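Modilholm Repair Evenings: where we've got to
Report to the Ollmont Fund, second half of the grant
21 December 2021

Hello all, and sorry this is landing in your inbox the week everybody is trying to get away. I did promise it before Christmas and I'm just about keeping to that!

Quick recap for anyone on the panel who wasn't there when we applied. You gave us money to run upholstery and chair mending evenings in the old school at Modilholm, with the idea that people bring a sagging dining chair or a tired footstool, learn how to put it right with a bit of help, and take it home again. We said we'd run 15 evenings by the end of the year. We've run 12. Two of the missing ones went when the boiler gave up in November (the building was properly freezing, you could see your breath) and the third I cancelled myself because I had a cough and didn't think anyone would thank me for sharing it. All three are going back in after New Year, at no extra cost to you, as the hall has let us carry the bookings over.

The evenings we did hold have been lovely. Noisy, dusty, and they nearly always run late. I'd worried in the summer that people would be nervous about coming indoors again, so we kept the groups small, left the windows open and gave everyone their own spot to work at, and that seems to have suited people much better than the big shared bench I had in my head when I wrote the application. I'd like to stick with it even when we don't have to. You get fewer chairs through in a night but far fewer people standing about waiting for the staple remover.

Tables were the big spend this time. You'll remember we asked to move some of the publicity budget across, and thank you for saying yes so quickly. The old ones wobbled and had been painted so many times that bits came off on people's fabric.

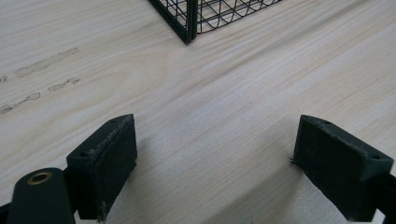 Publicity, on the other hand, has cost us next to nothing. The library put a notice up, the parish newsletter ran a piece, and after that it was all word of mouth. We've had a waiting list since the third session. I'm still not sure what to do about the waiting list, to be truthful. At the moment I ring people in order and offer them whatever comes up, which is fair but takes up most of a Monday. If the fund knows of other groups who've solved this without buying some dreadful booking system, I'd love to be put in touch.

On teaching: Jianguo Deng has led most of the evenings and I can't say enough good things about him. He trained as an upholsterer years ago, then did something else entirely, and he's wonderfully calm with people who've just put their tack hammer through a chair rail. He has also written us a set of one-page sheets (webbing, drop-in seats, piping, what to do when the old frame has woodworm) and we're happy for any of your other groups to have copies. The piping one needs another go. Everybody gets lost at the corners, me included.

Now for the money. The tool kits came in under what we'd put down and the materials came in well over, mostly foam and webbing. Foam prices have shot up this year and our first supplier simply stopped answering. Fondik stepped in and sold us end-of-roll pieces, which did us nicely for footstools and smaller seats but weren't much use for anyone with an armchair. After paying for everything up to last week we have £858 left. I'd like to keep that for the three carried-over evenings and, if there's any left after those, a second pair of webbing stretchers, because people do queue for the one we've got.
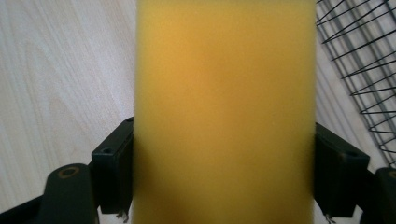 Yellow foam at close quarters.

A few things haven't worked. The Saturday morning we tried instead of an evening was nearly empty, and the two people who did come would both have preferred an evening! The idea of people dropping off chairs the night before was a disaster for storage and I've put a stop to it. And we said in the application we'd reach more of the families out towards Long. We've had a few people from that side, and over half of them came only once. The last bus goes before we finish, so I should have seen that coming. I've asked the hall about starting earlier on alternate weeks, and they've said yes in principle, subject to the dance class moving.

Things I'd like from you, if possible:

A yes or no on keeping the underspend for the carried-over evenings.
Whether the final form can wait until those are done.
Whether lift-sharing costs would count as travel under the grant. It would only be small amounts but it might get the Long people home.

I've got the receipts in a folder and can scan the lot if you want them now, otherwise they'll come with the final form. You're very welcome to come along to one of the new dates as well. Bring a chair. Jianguo will find you a hammer and I'll put the kettle on.

Have a good Christmas, all of you, and thanks again.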